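Tollham open day, Wednesday: who went?

Forum: Automation and Hobby Robotics > Events and Visits

solderpond
Well, I finally made it to the Tollham open day on Wednesday and I've been wanting to write it up ever since I got home, so pour yourself a coffee, this may go on a bit. I drove 40 miles each way and I would do it again tomorrow. They had the arm running in the main hall, and a side room with a big screen where you could watch the same kind of arm working in simulation. I spent most of my afternoon in the side room, which surprised my wife, who had been told I was going to see "a real robot" (she had a very nice time with the pastries).

The folks giving the demo were lovely. They let a little girl choose what the arm tried next, and they took every question seriously, even mine.

marlowe_bench
Thanks for this! I was signed up and then my truck had other plans. Was Pravero there with their conveyor setup? That was the part I really wanted to see.

solderpond
They were, over by the loading door, and there was a line for it all day long. I got maybe one good look over somebody's shoulder. Sorry, friend. Someone else will have to fill you in on that one.

quietgantry
I can help there. I stood in that line. The Pravero folks ran small cartons past a sorting arm and they said it was set for 32 a minute. It was fun to watch for a while, and the young man at the controls was patient with all of us leaning over the rope. I'll be the grump of the thread, though. I thought the side room was a letdown. I can watch a simulation at home in my slippers. When I go to an open day I want to hear motors.

solderpond
Oh, I don't mind a grump, and I do see your point about the motors. But did you stay for the talk at 3? The screen by itself didn't do much for me either until the lady from Bensaid sat down and went through how they build the rooms, why they change the floors and the walls and the furniture from one run to the next, and what they look for when an attempt goes bad. She told us they had run 300 attempts that morning before the doors even opened. You'd need a lot of coffee to do that in the main hall.

quietgantry
I did not stay for the talk. I was at the pastries, probably next to your wife.

pinwheel_ok
Hello all, longtime reader, and this is only my second post, so be kind. I teach middle school shop and I brought home a notebook full of scribbles for my students. I'm with solderpond on this one. My kids will never get near a full-size arm, but they could sit down with a simulator, and seeing grown professionals take it seriously made me feel a lot better about asking for one.

What I'd love to know is how much carries over. I asked at the desk and was told "it depends," with a very kind smile.

marlowe_bench
It does depend, I'm afraid. Picking things up and setting them down carries over pretty well in my experience. Anything with a lid or a door is a different story, as friction and hinges are hard to get right. I fooled with the Testeo package all last winter and my pretend drawers opened like butter. My real one sticks every time it rains.

quietgantry
And there's my whole complaint in one sticky drawer. Put the real drawer in the hall and let people see it stick!

solderpond
I'd come and watch that too, to be fair. Maybe we should write to Tollham and ask for both, side by side. All right, I promised pinwheel_ok my notes for the classroom, so I've typed them up as a list. They're in the order of the afternoon, more or less, with my own opinions mixed in.

1. Get there early for the side room. The chairs fill up well before the talk, and the folks standing at the back can't hear the questions.

2. Watch the fingers. I kept looking at the big white arm, and the lady from Bensaid kept steering us back to the two black fingers and the pale pads inside them. With the gripper down in front of the dark brown box like this, and that cream cabinet sitting on top, she had us all guess where we would take hold. We did not agree, and it was the best ten minutes of the day.
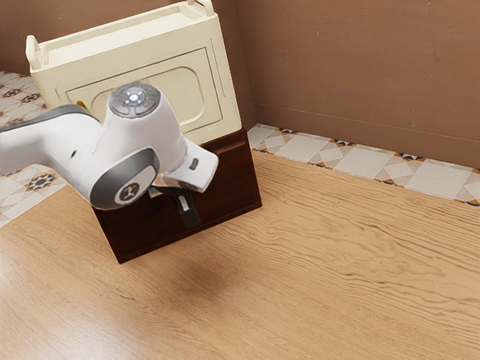
3. Ask about the failures. They were happy to talk about them, and I learned more from those stories than from anything that went smoothly.

4. Save the main hall for late in the day. By then the families have headed home and you can stand right up at the rope.

pinwheel_ok
This is wonderful, thank you so much. I'm going to steal the guessing part for my first class after the break. Half of them will say to grab it from the top, I'd put money on it.

quietgantry
Grab it from the top with a cabinet on it? Send them to me.

marlowe_bench
Does anybody know if Tollham is doing another one in October? I'll rent a car if I have to.

solderpond
The man at the door said they hoped to, but nothing was up on the wall yet. I left my email with him and I'll post here as soon as I hear. There's a spare seat in my car if you can get yourself as far as the highway exit.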